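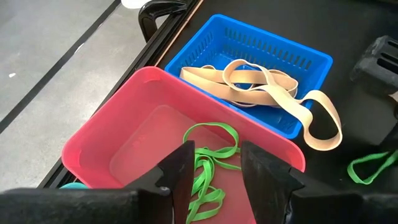 **Trurow Clean Air Group – notes from the February meeting**

Met upstairs at Štěpánek, Thursday, 7.30pm

There: Romana Kadlec (chairing), Přemysl Ševčík, Samah Metwally, Vinh Lương, and me, Natália Kováčik, writing it all down. I took these on the back of a seed catalogue and typed them up the next morning, so if I've put words in your mouth, shout and I'll change them.

**Last month's notes**

Agreed, with one fix. I had written that Samah wanted log burners banned. She didn't say that and would like it known she has one herself. What she said was that she'd like people to stop burning wet wood and old fence panels in them. Sorry, Samah!

**The monitors**

Vinh has been looking after both air monitors since the autumn and brought printouts, which we passed round until they had coffee on them. The one on the chemist's wall has behaved itself. The one at the bottom of Mill Rise dropped off the wifi over the holidays, so there's a gap, and Vinh doesn't want to guess at what happened in it. We all agreed to leave the gap showing on the graph and put a note under it.

What the rest shows is pretty much what your nose would tell you. Weekday mornings are up a bit with the school run, then it falls away, then it climbs from teatime and stays up until people go to bed. The evening bump is bigger than the morning one, which surprised Přemysl, who has been blaming the school run for years and took it quite well. The worst reading of the month was 51 on the fine particles, at nine in the evening on a cold, still night with no wind to shift anything. Romana asked if that was bad. Vinh said it was one hour and you'd want to look at the daily average before getting upset, and that the small monitors can read high when it's damp or foggy. He'd like to say that clearly in anything we put out. I agree with him – if we overdo it once, we won't be listened to again.

Samah asked whether we could move the Mill Rise monitor further up the hill, where the newer houses are. Vinh would sooner leave it until next winter so we've two full winters in the same spot to compare. We talked about it for longer than it deserved and then left it where it is.

**Action:** Vinh to sort out the wifi, and to write a few plain sentences to go with the graph.

**Wood smoke leaflet**

Přemysl read out his draft. It was good but long, and Romana said kindly that most people would give up before the bit that matters. The bit that matters, we think, is:

- burn dry wood, and store it with a roof over it and air at the sides
- no painted or treated timber, ever
- get the chimney swept before the cold weather, when you can still get an appointment
- if you can heat the room another way on a still, foggy night, do that

Samah wanted something about opening the air vent properly when you light up, and keeping the fire small and hot instead of leaving it to smoulder all night. That's going in too. Přemysl is sad to lose his paragraph on the history of the open hearth, and I've told him I'll put it on our web page, where there's no limit on space.
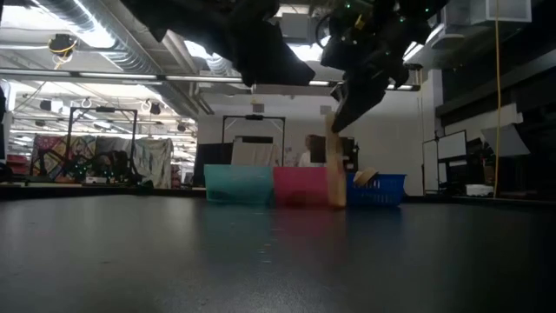
We also had a go at the tone. I don't want it to sound like a telling off. Plenty of people in Trurow light the stove because the gas bill frightens them, and a leaflet through the door saying they're poisoning the street is going to go straight in the recycling (or the stove). Romana suggested starting with the money, as damp logs give out less heat and you end up buying more of them. Everybody liked that.

Printing 400 will do the streets round both monitors. We won't try for the whole town this time. Romana knows the person at the copy shop and will ask what it costs on the plain recycled paper.

**Action:** Přemysl to cut the draft to one side. Me to check the spelling. Romana to get the price.

**Jistwood**

The log people, out past the roundabout. Samah had rung them to ask whether they'd lend us a moisture meter for the spring fair, so people could bring a log from home and test it. They were very nice about it and said yes, as long as somebody signs for it. They've also offered to put a stack of our leaflets on the counter.

Přemysl wasn't sure about that. He thinks it looks as if we're telling people to buy from them. Vinh thought it was fine as long as their name isn't on the leaflet itself. I was somewhere in the middle and still am. We had a show of hands and it went in favour, with Přemysl against, and he asked me to write that he was against, so there it is.

**Action:** Samah to say thank you and yes please, and to collect the meter the day before the fair.

**Idling outside the school**

Not much movement here. The head is happy for us to put up the children's posters on the railings, but the railings belong to the council and the council wants a form filled in. Romana has the form. It asks for the weight of each poster, so she's going to borrow somebody's kitchen scales.

I brought up the delivery vans on Tatano, which sit with their engines running at the lunchtime drop-off while the driver is in and out of the shops. Vinh said some of them need it for the fridge unit, so we should find out which ones before we go waving leaflets at them. Fair enough. I'm down that way most lunchtimes anyway, so I'll have a friendly word and report back.

**Action:** Romana, form. Me, vans.

**Anything else**

Samah's neighbour had a bonfire with a sofa on it. We all know this isn't really for us, and Samah has already told the council. She just wanted to tell someone.

Přemysl asked if we could start at seven in future as his last bus goes at 9.12 and he always misses the end. Yes, and we should have thought of it before. Vinh will let the café know.

The pot on the table came to £12, which covers the room with a bit over for Vinh's new cable.

**Next time**

Same place in March, seven o'clock now, remember! Romana is away so I'm chairing, and Samah has offered to do the notes. If you've got something for the list, send it to me by the weekend before. Přemysl is bringing the leaflet, on one side of paper.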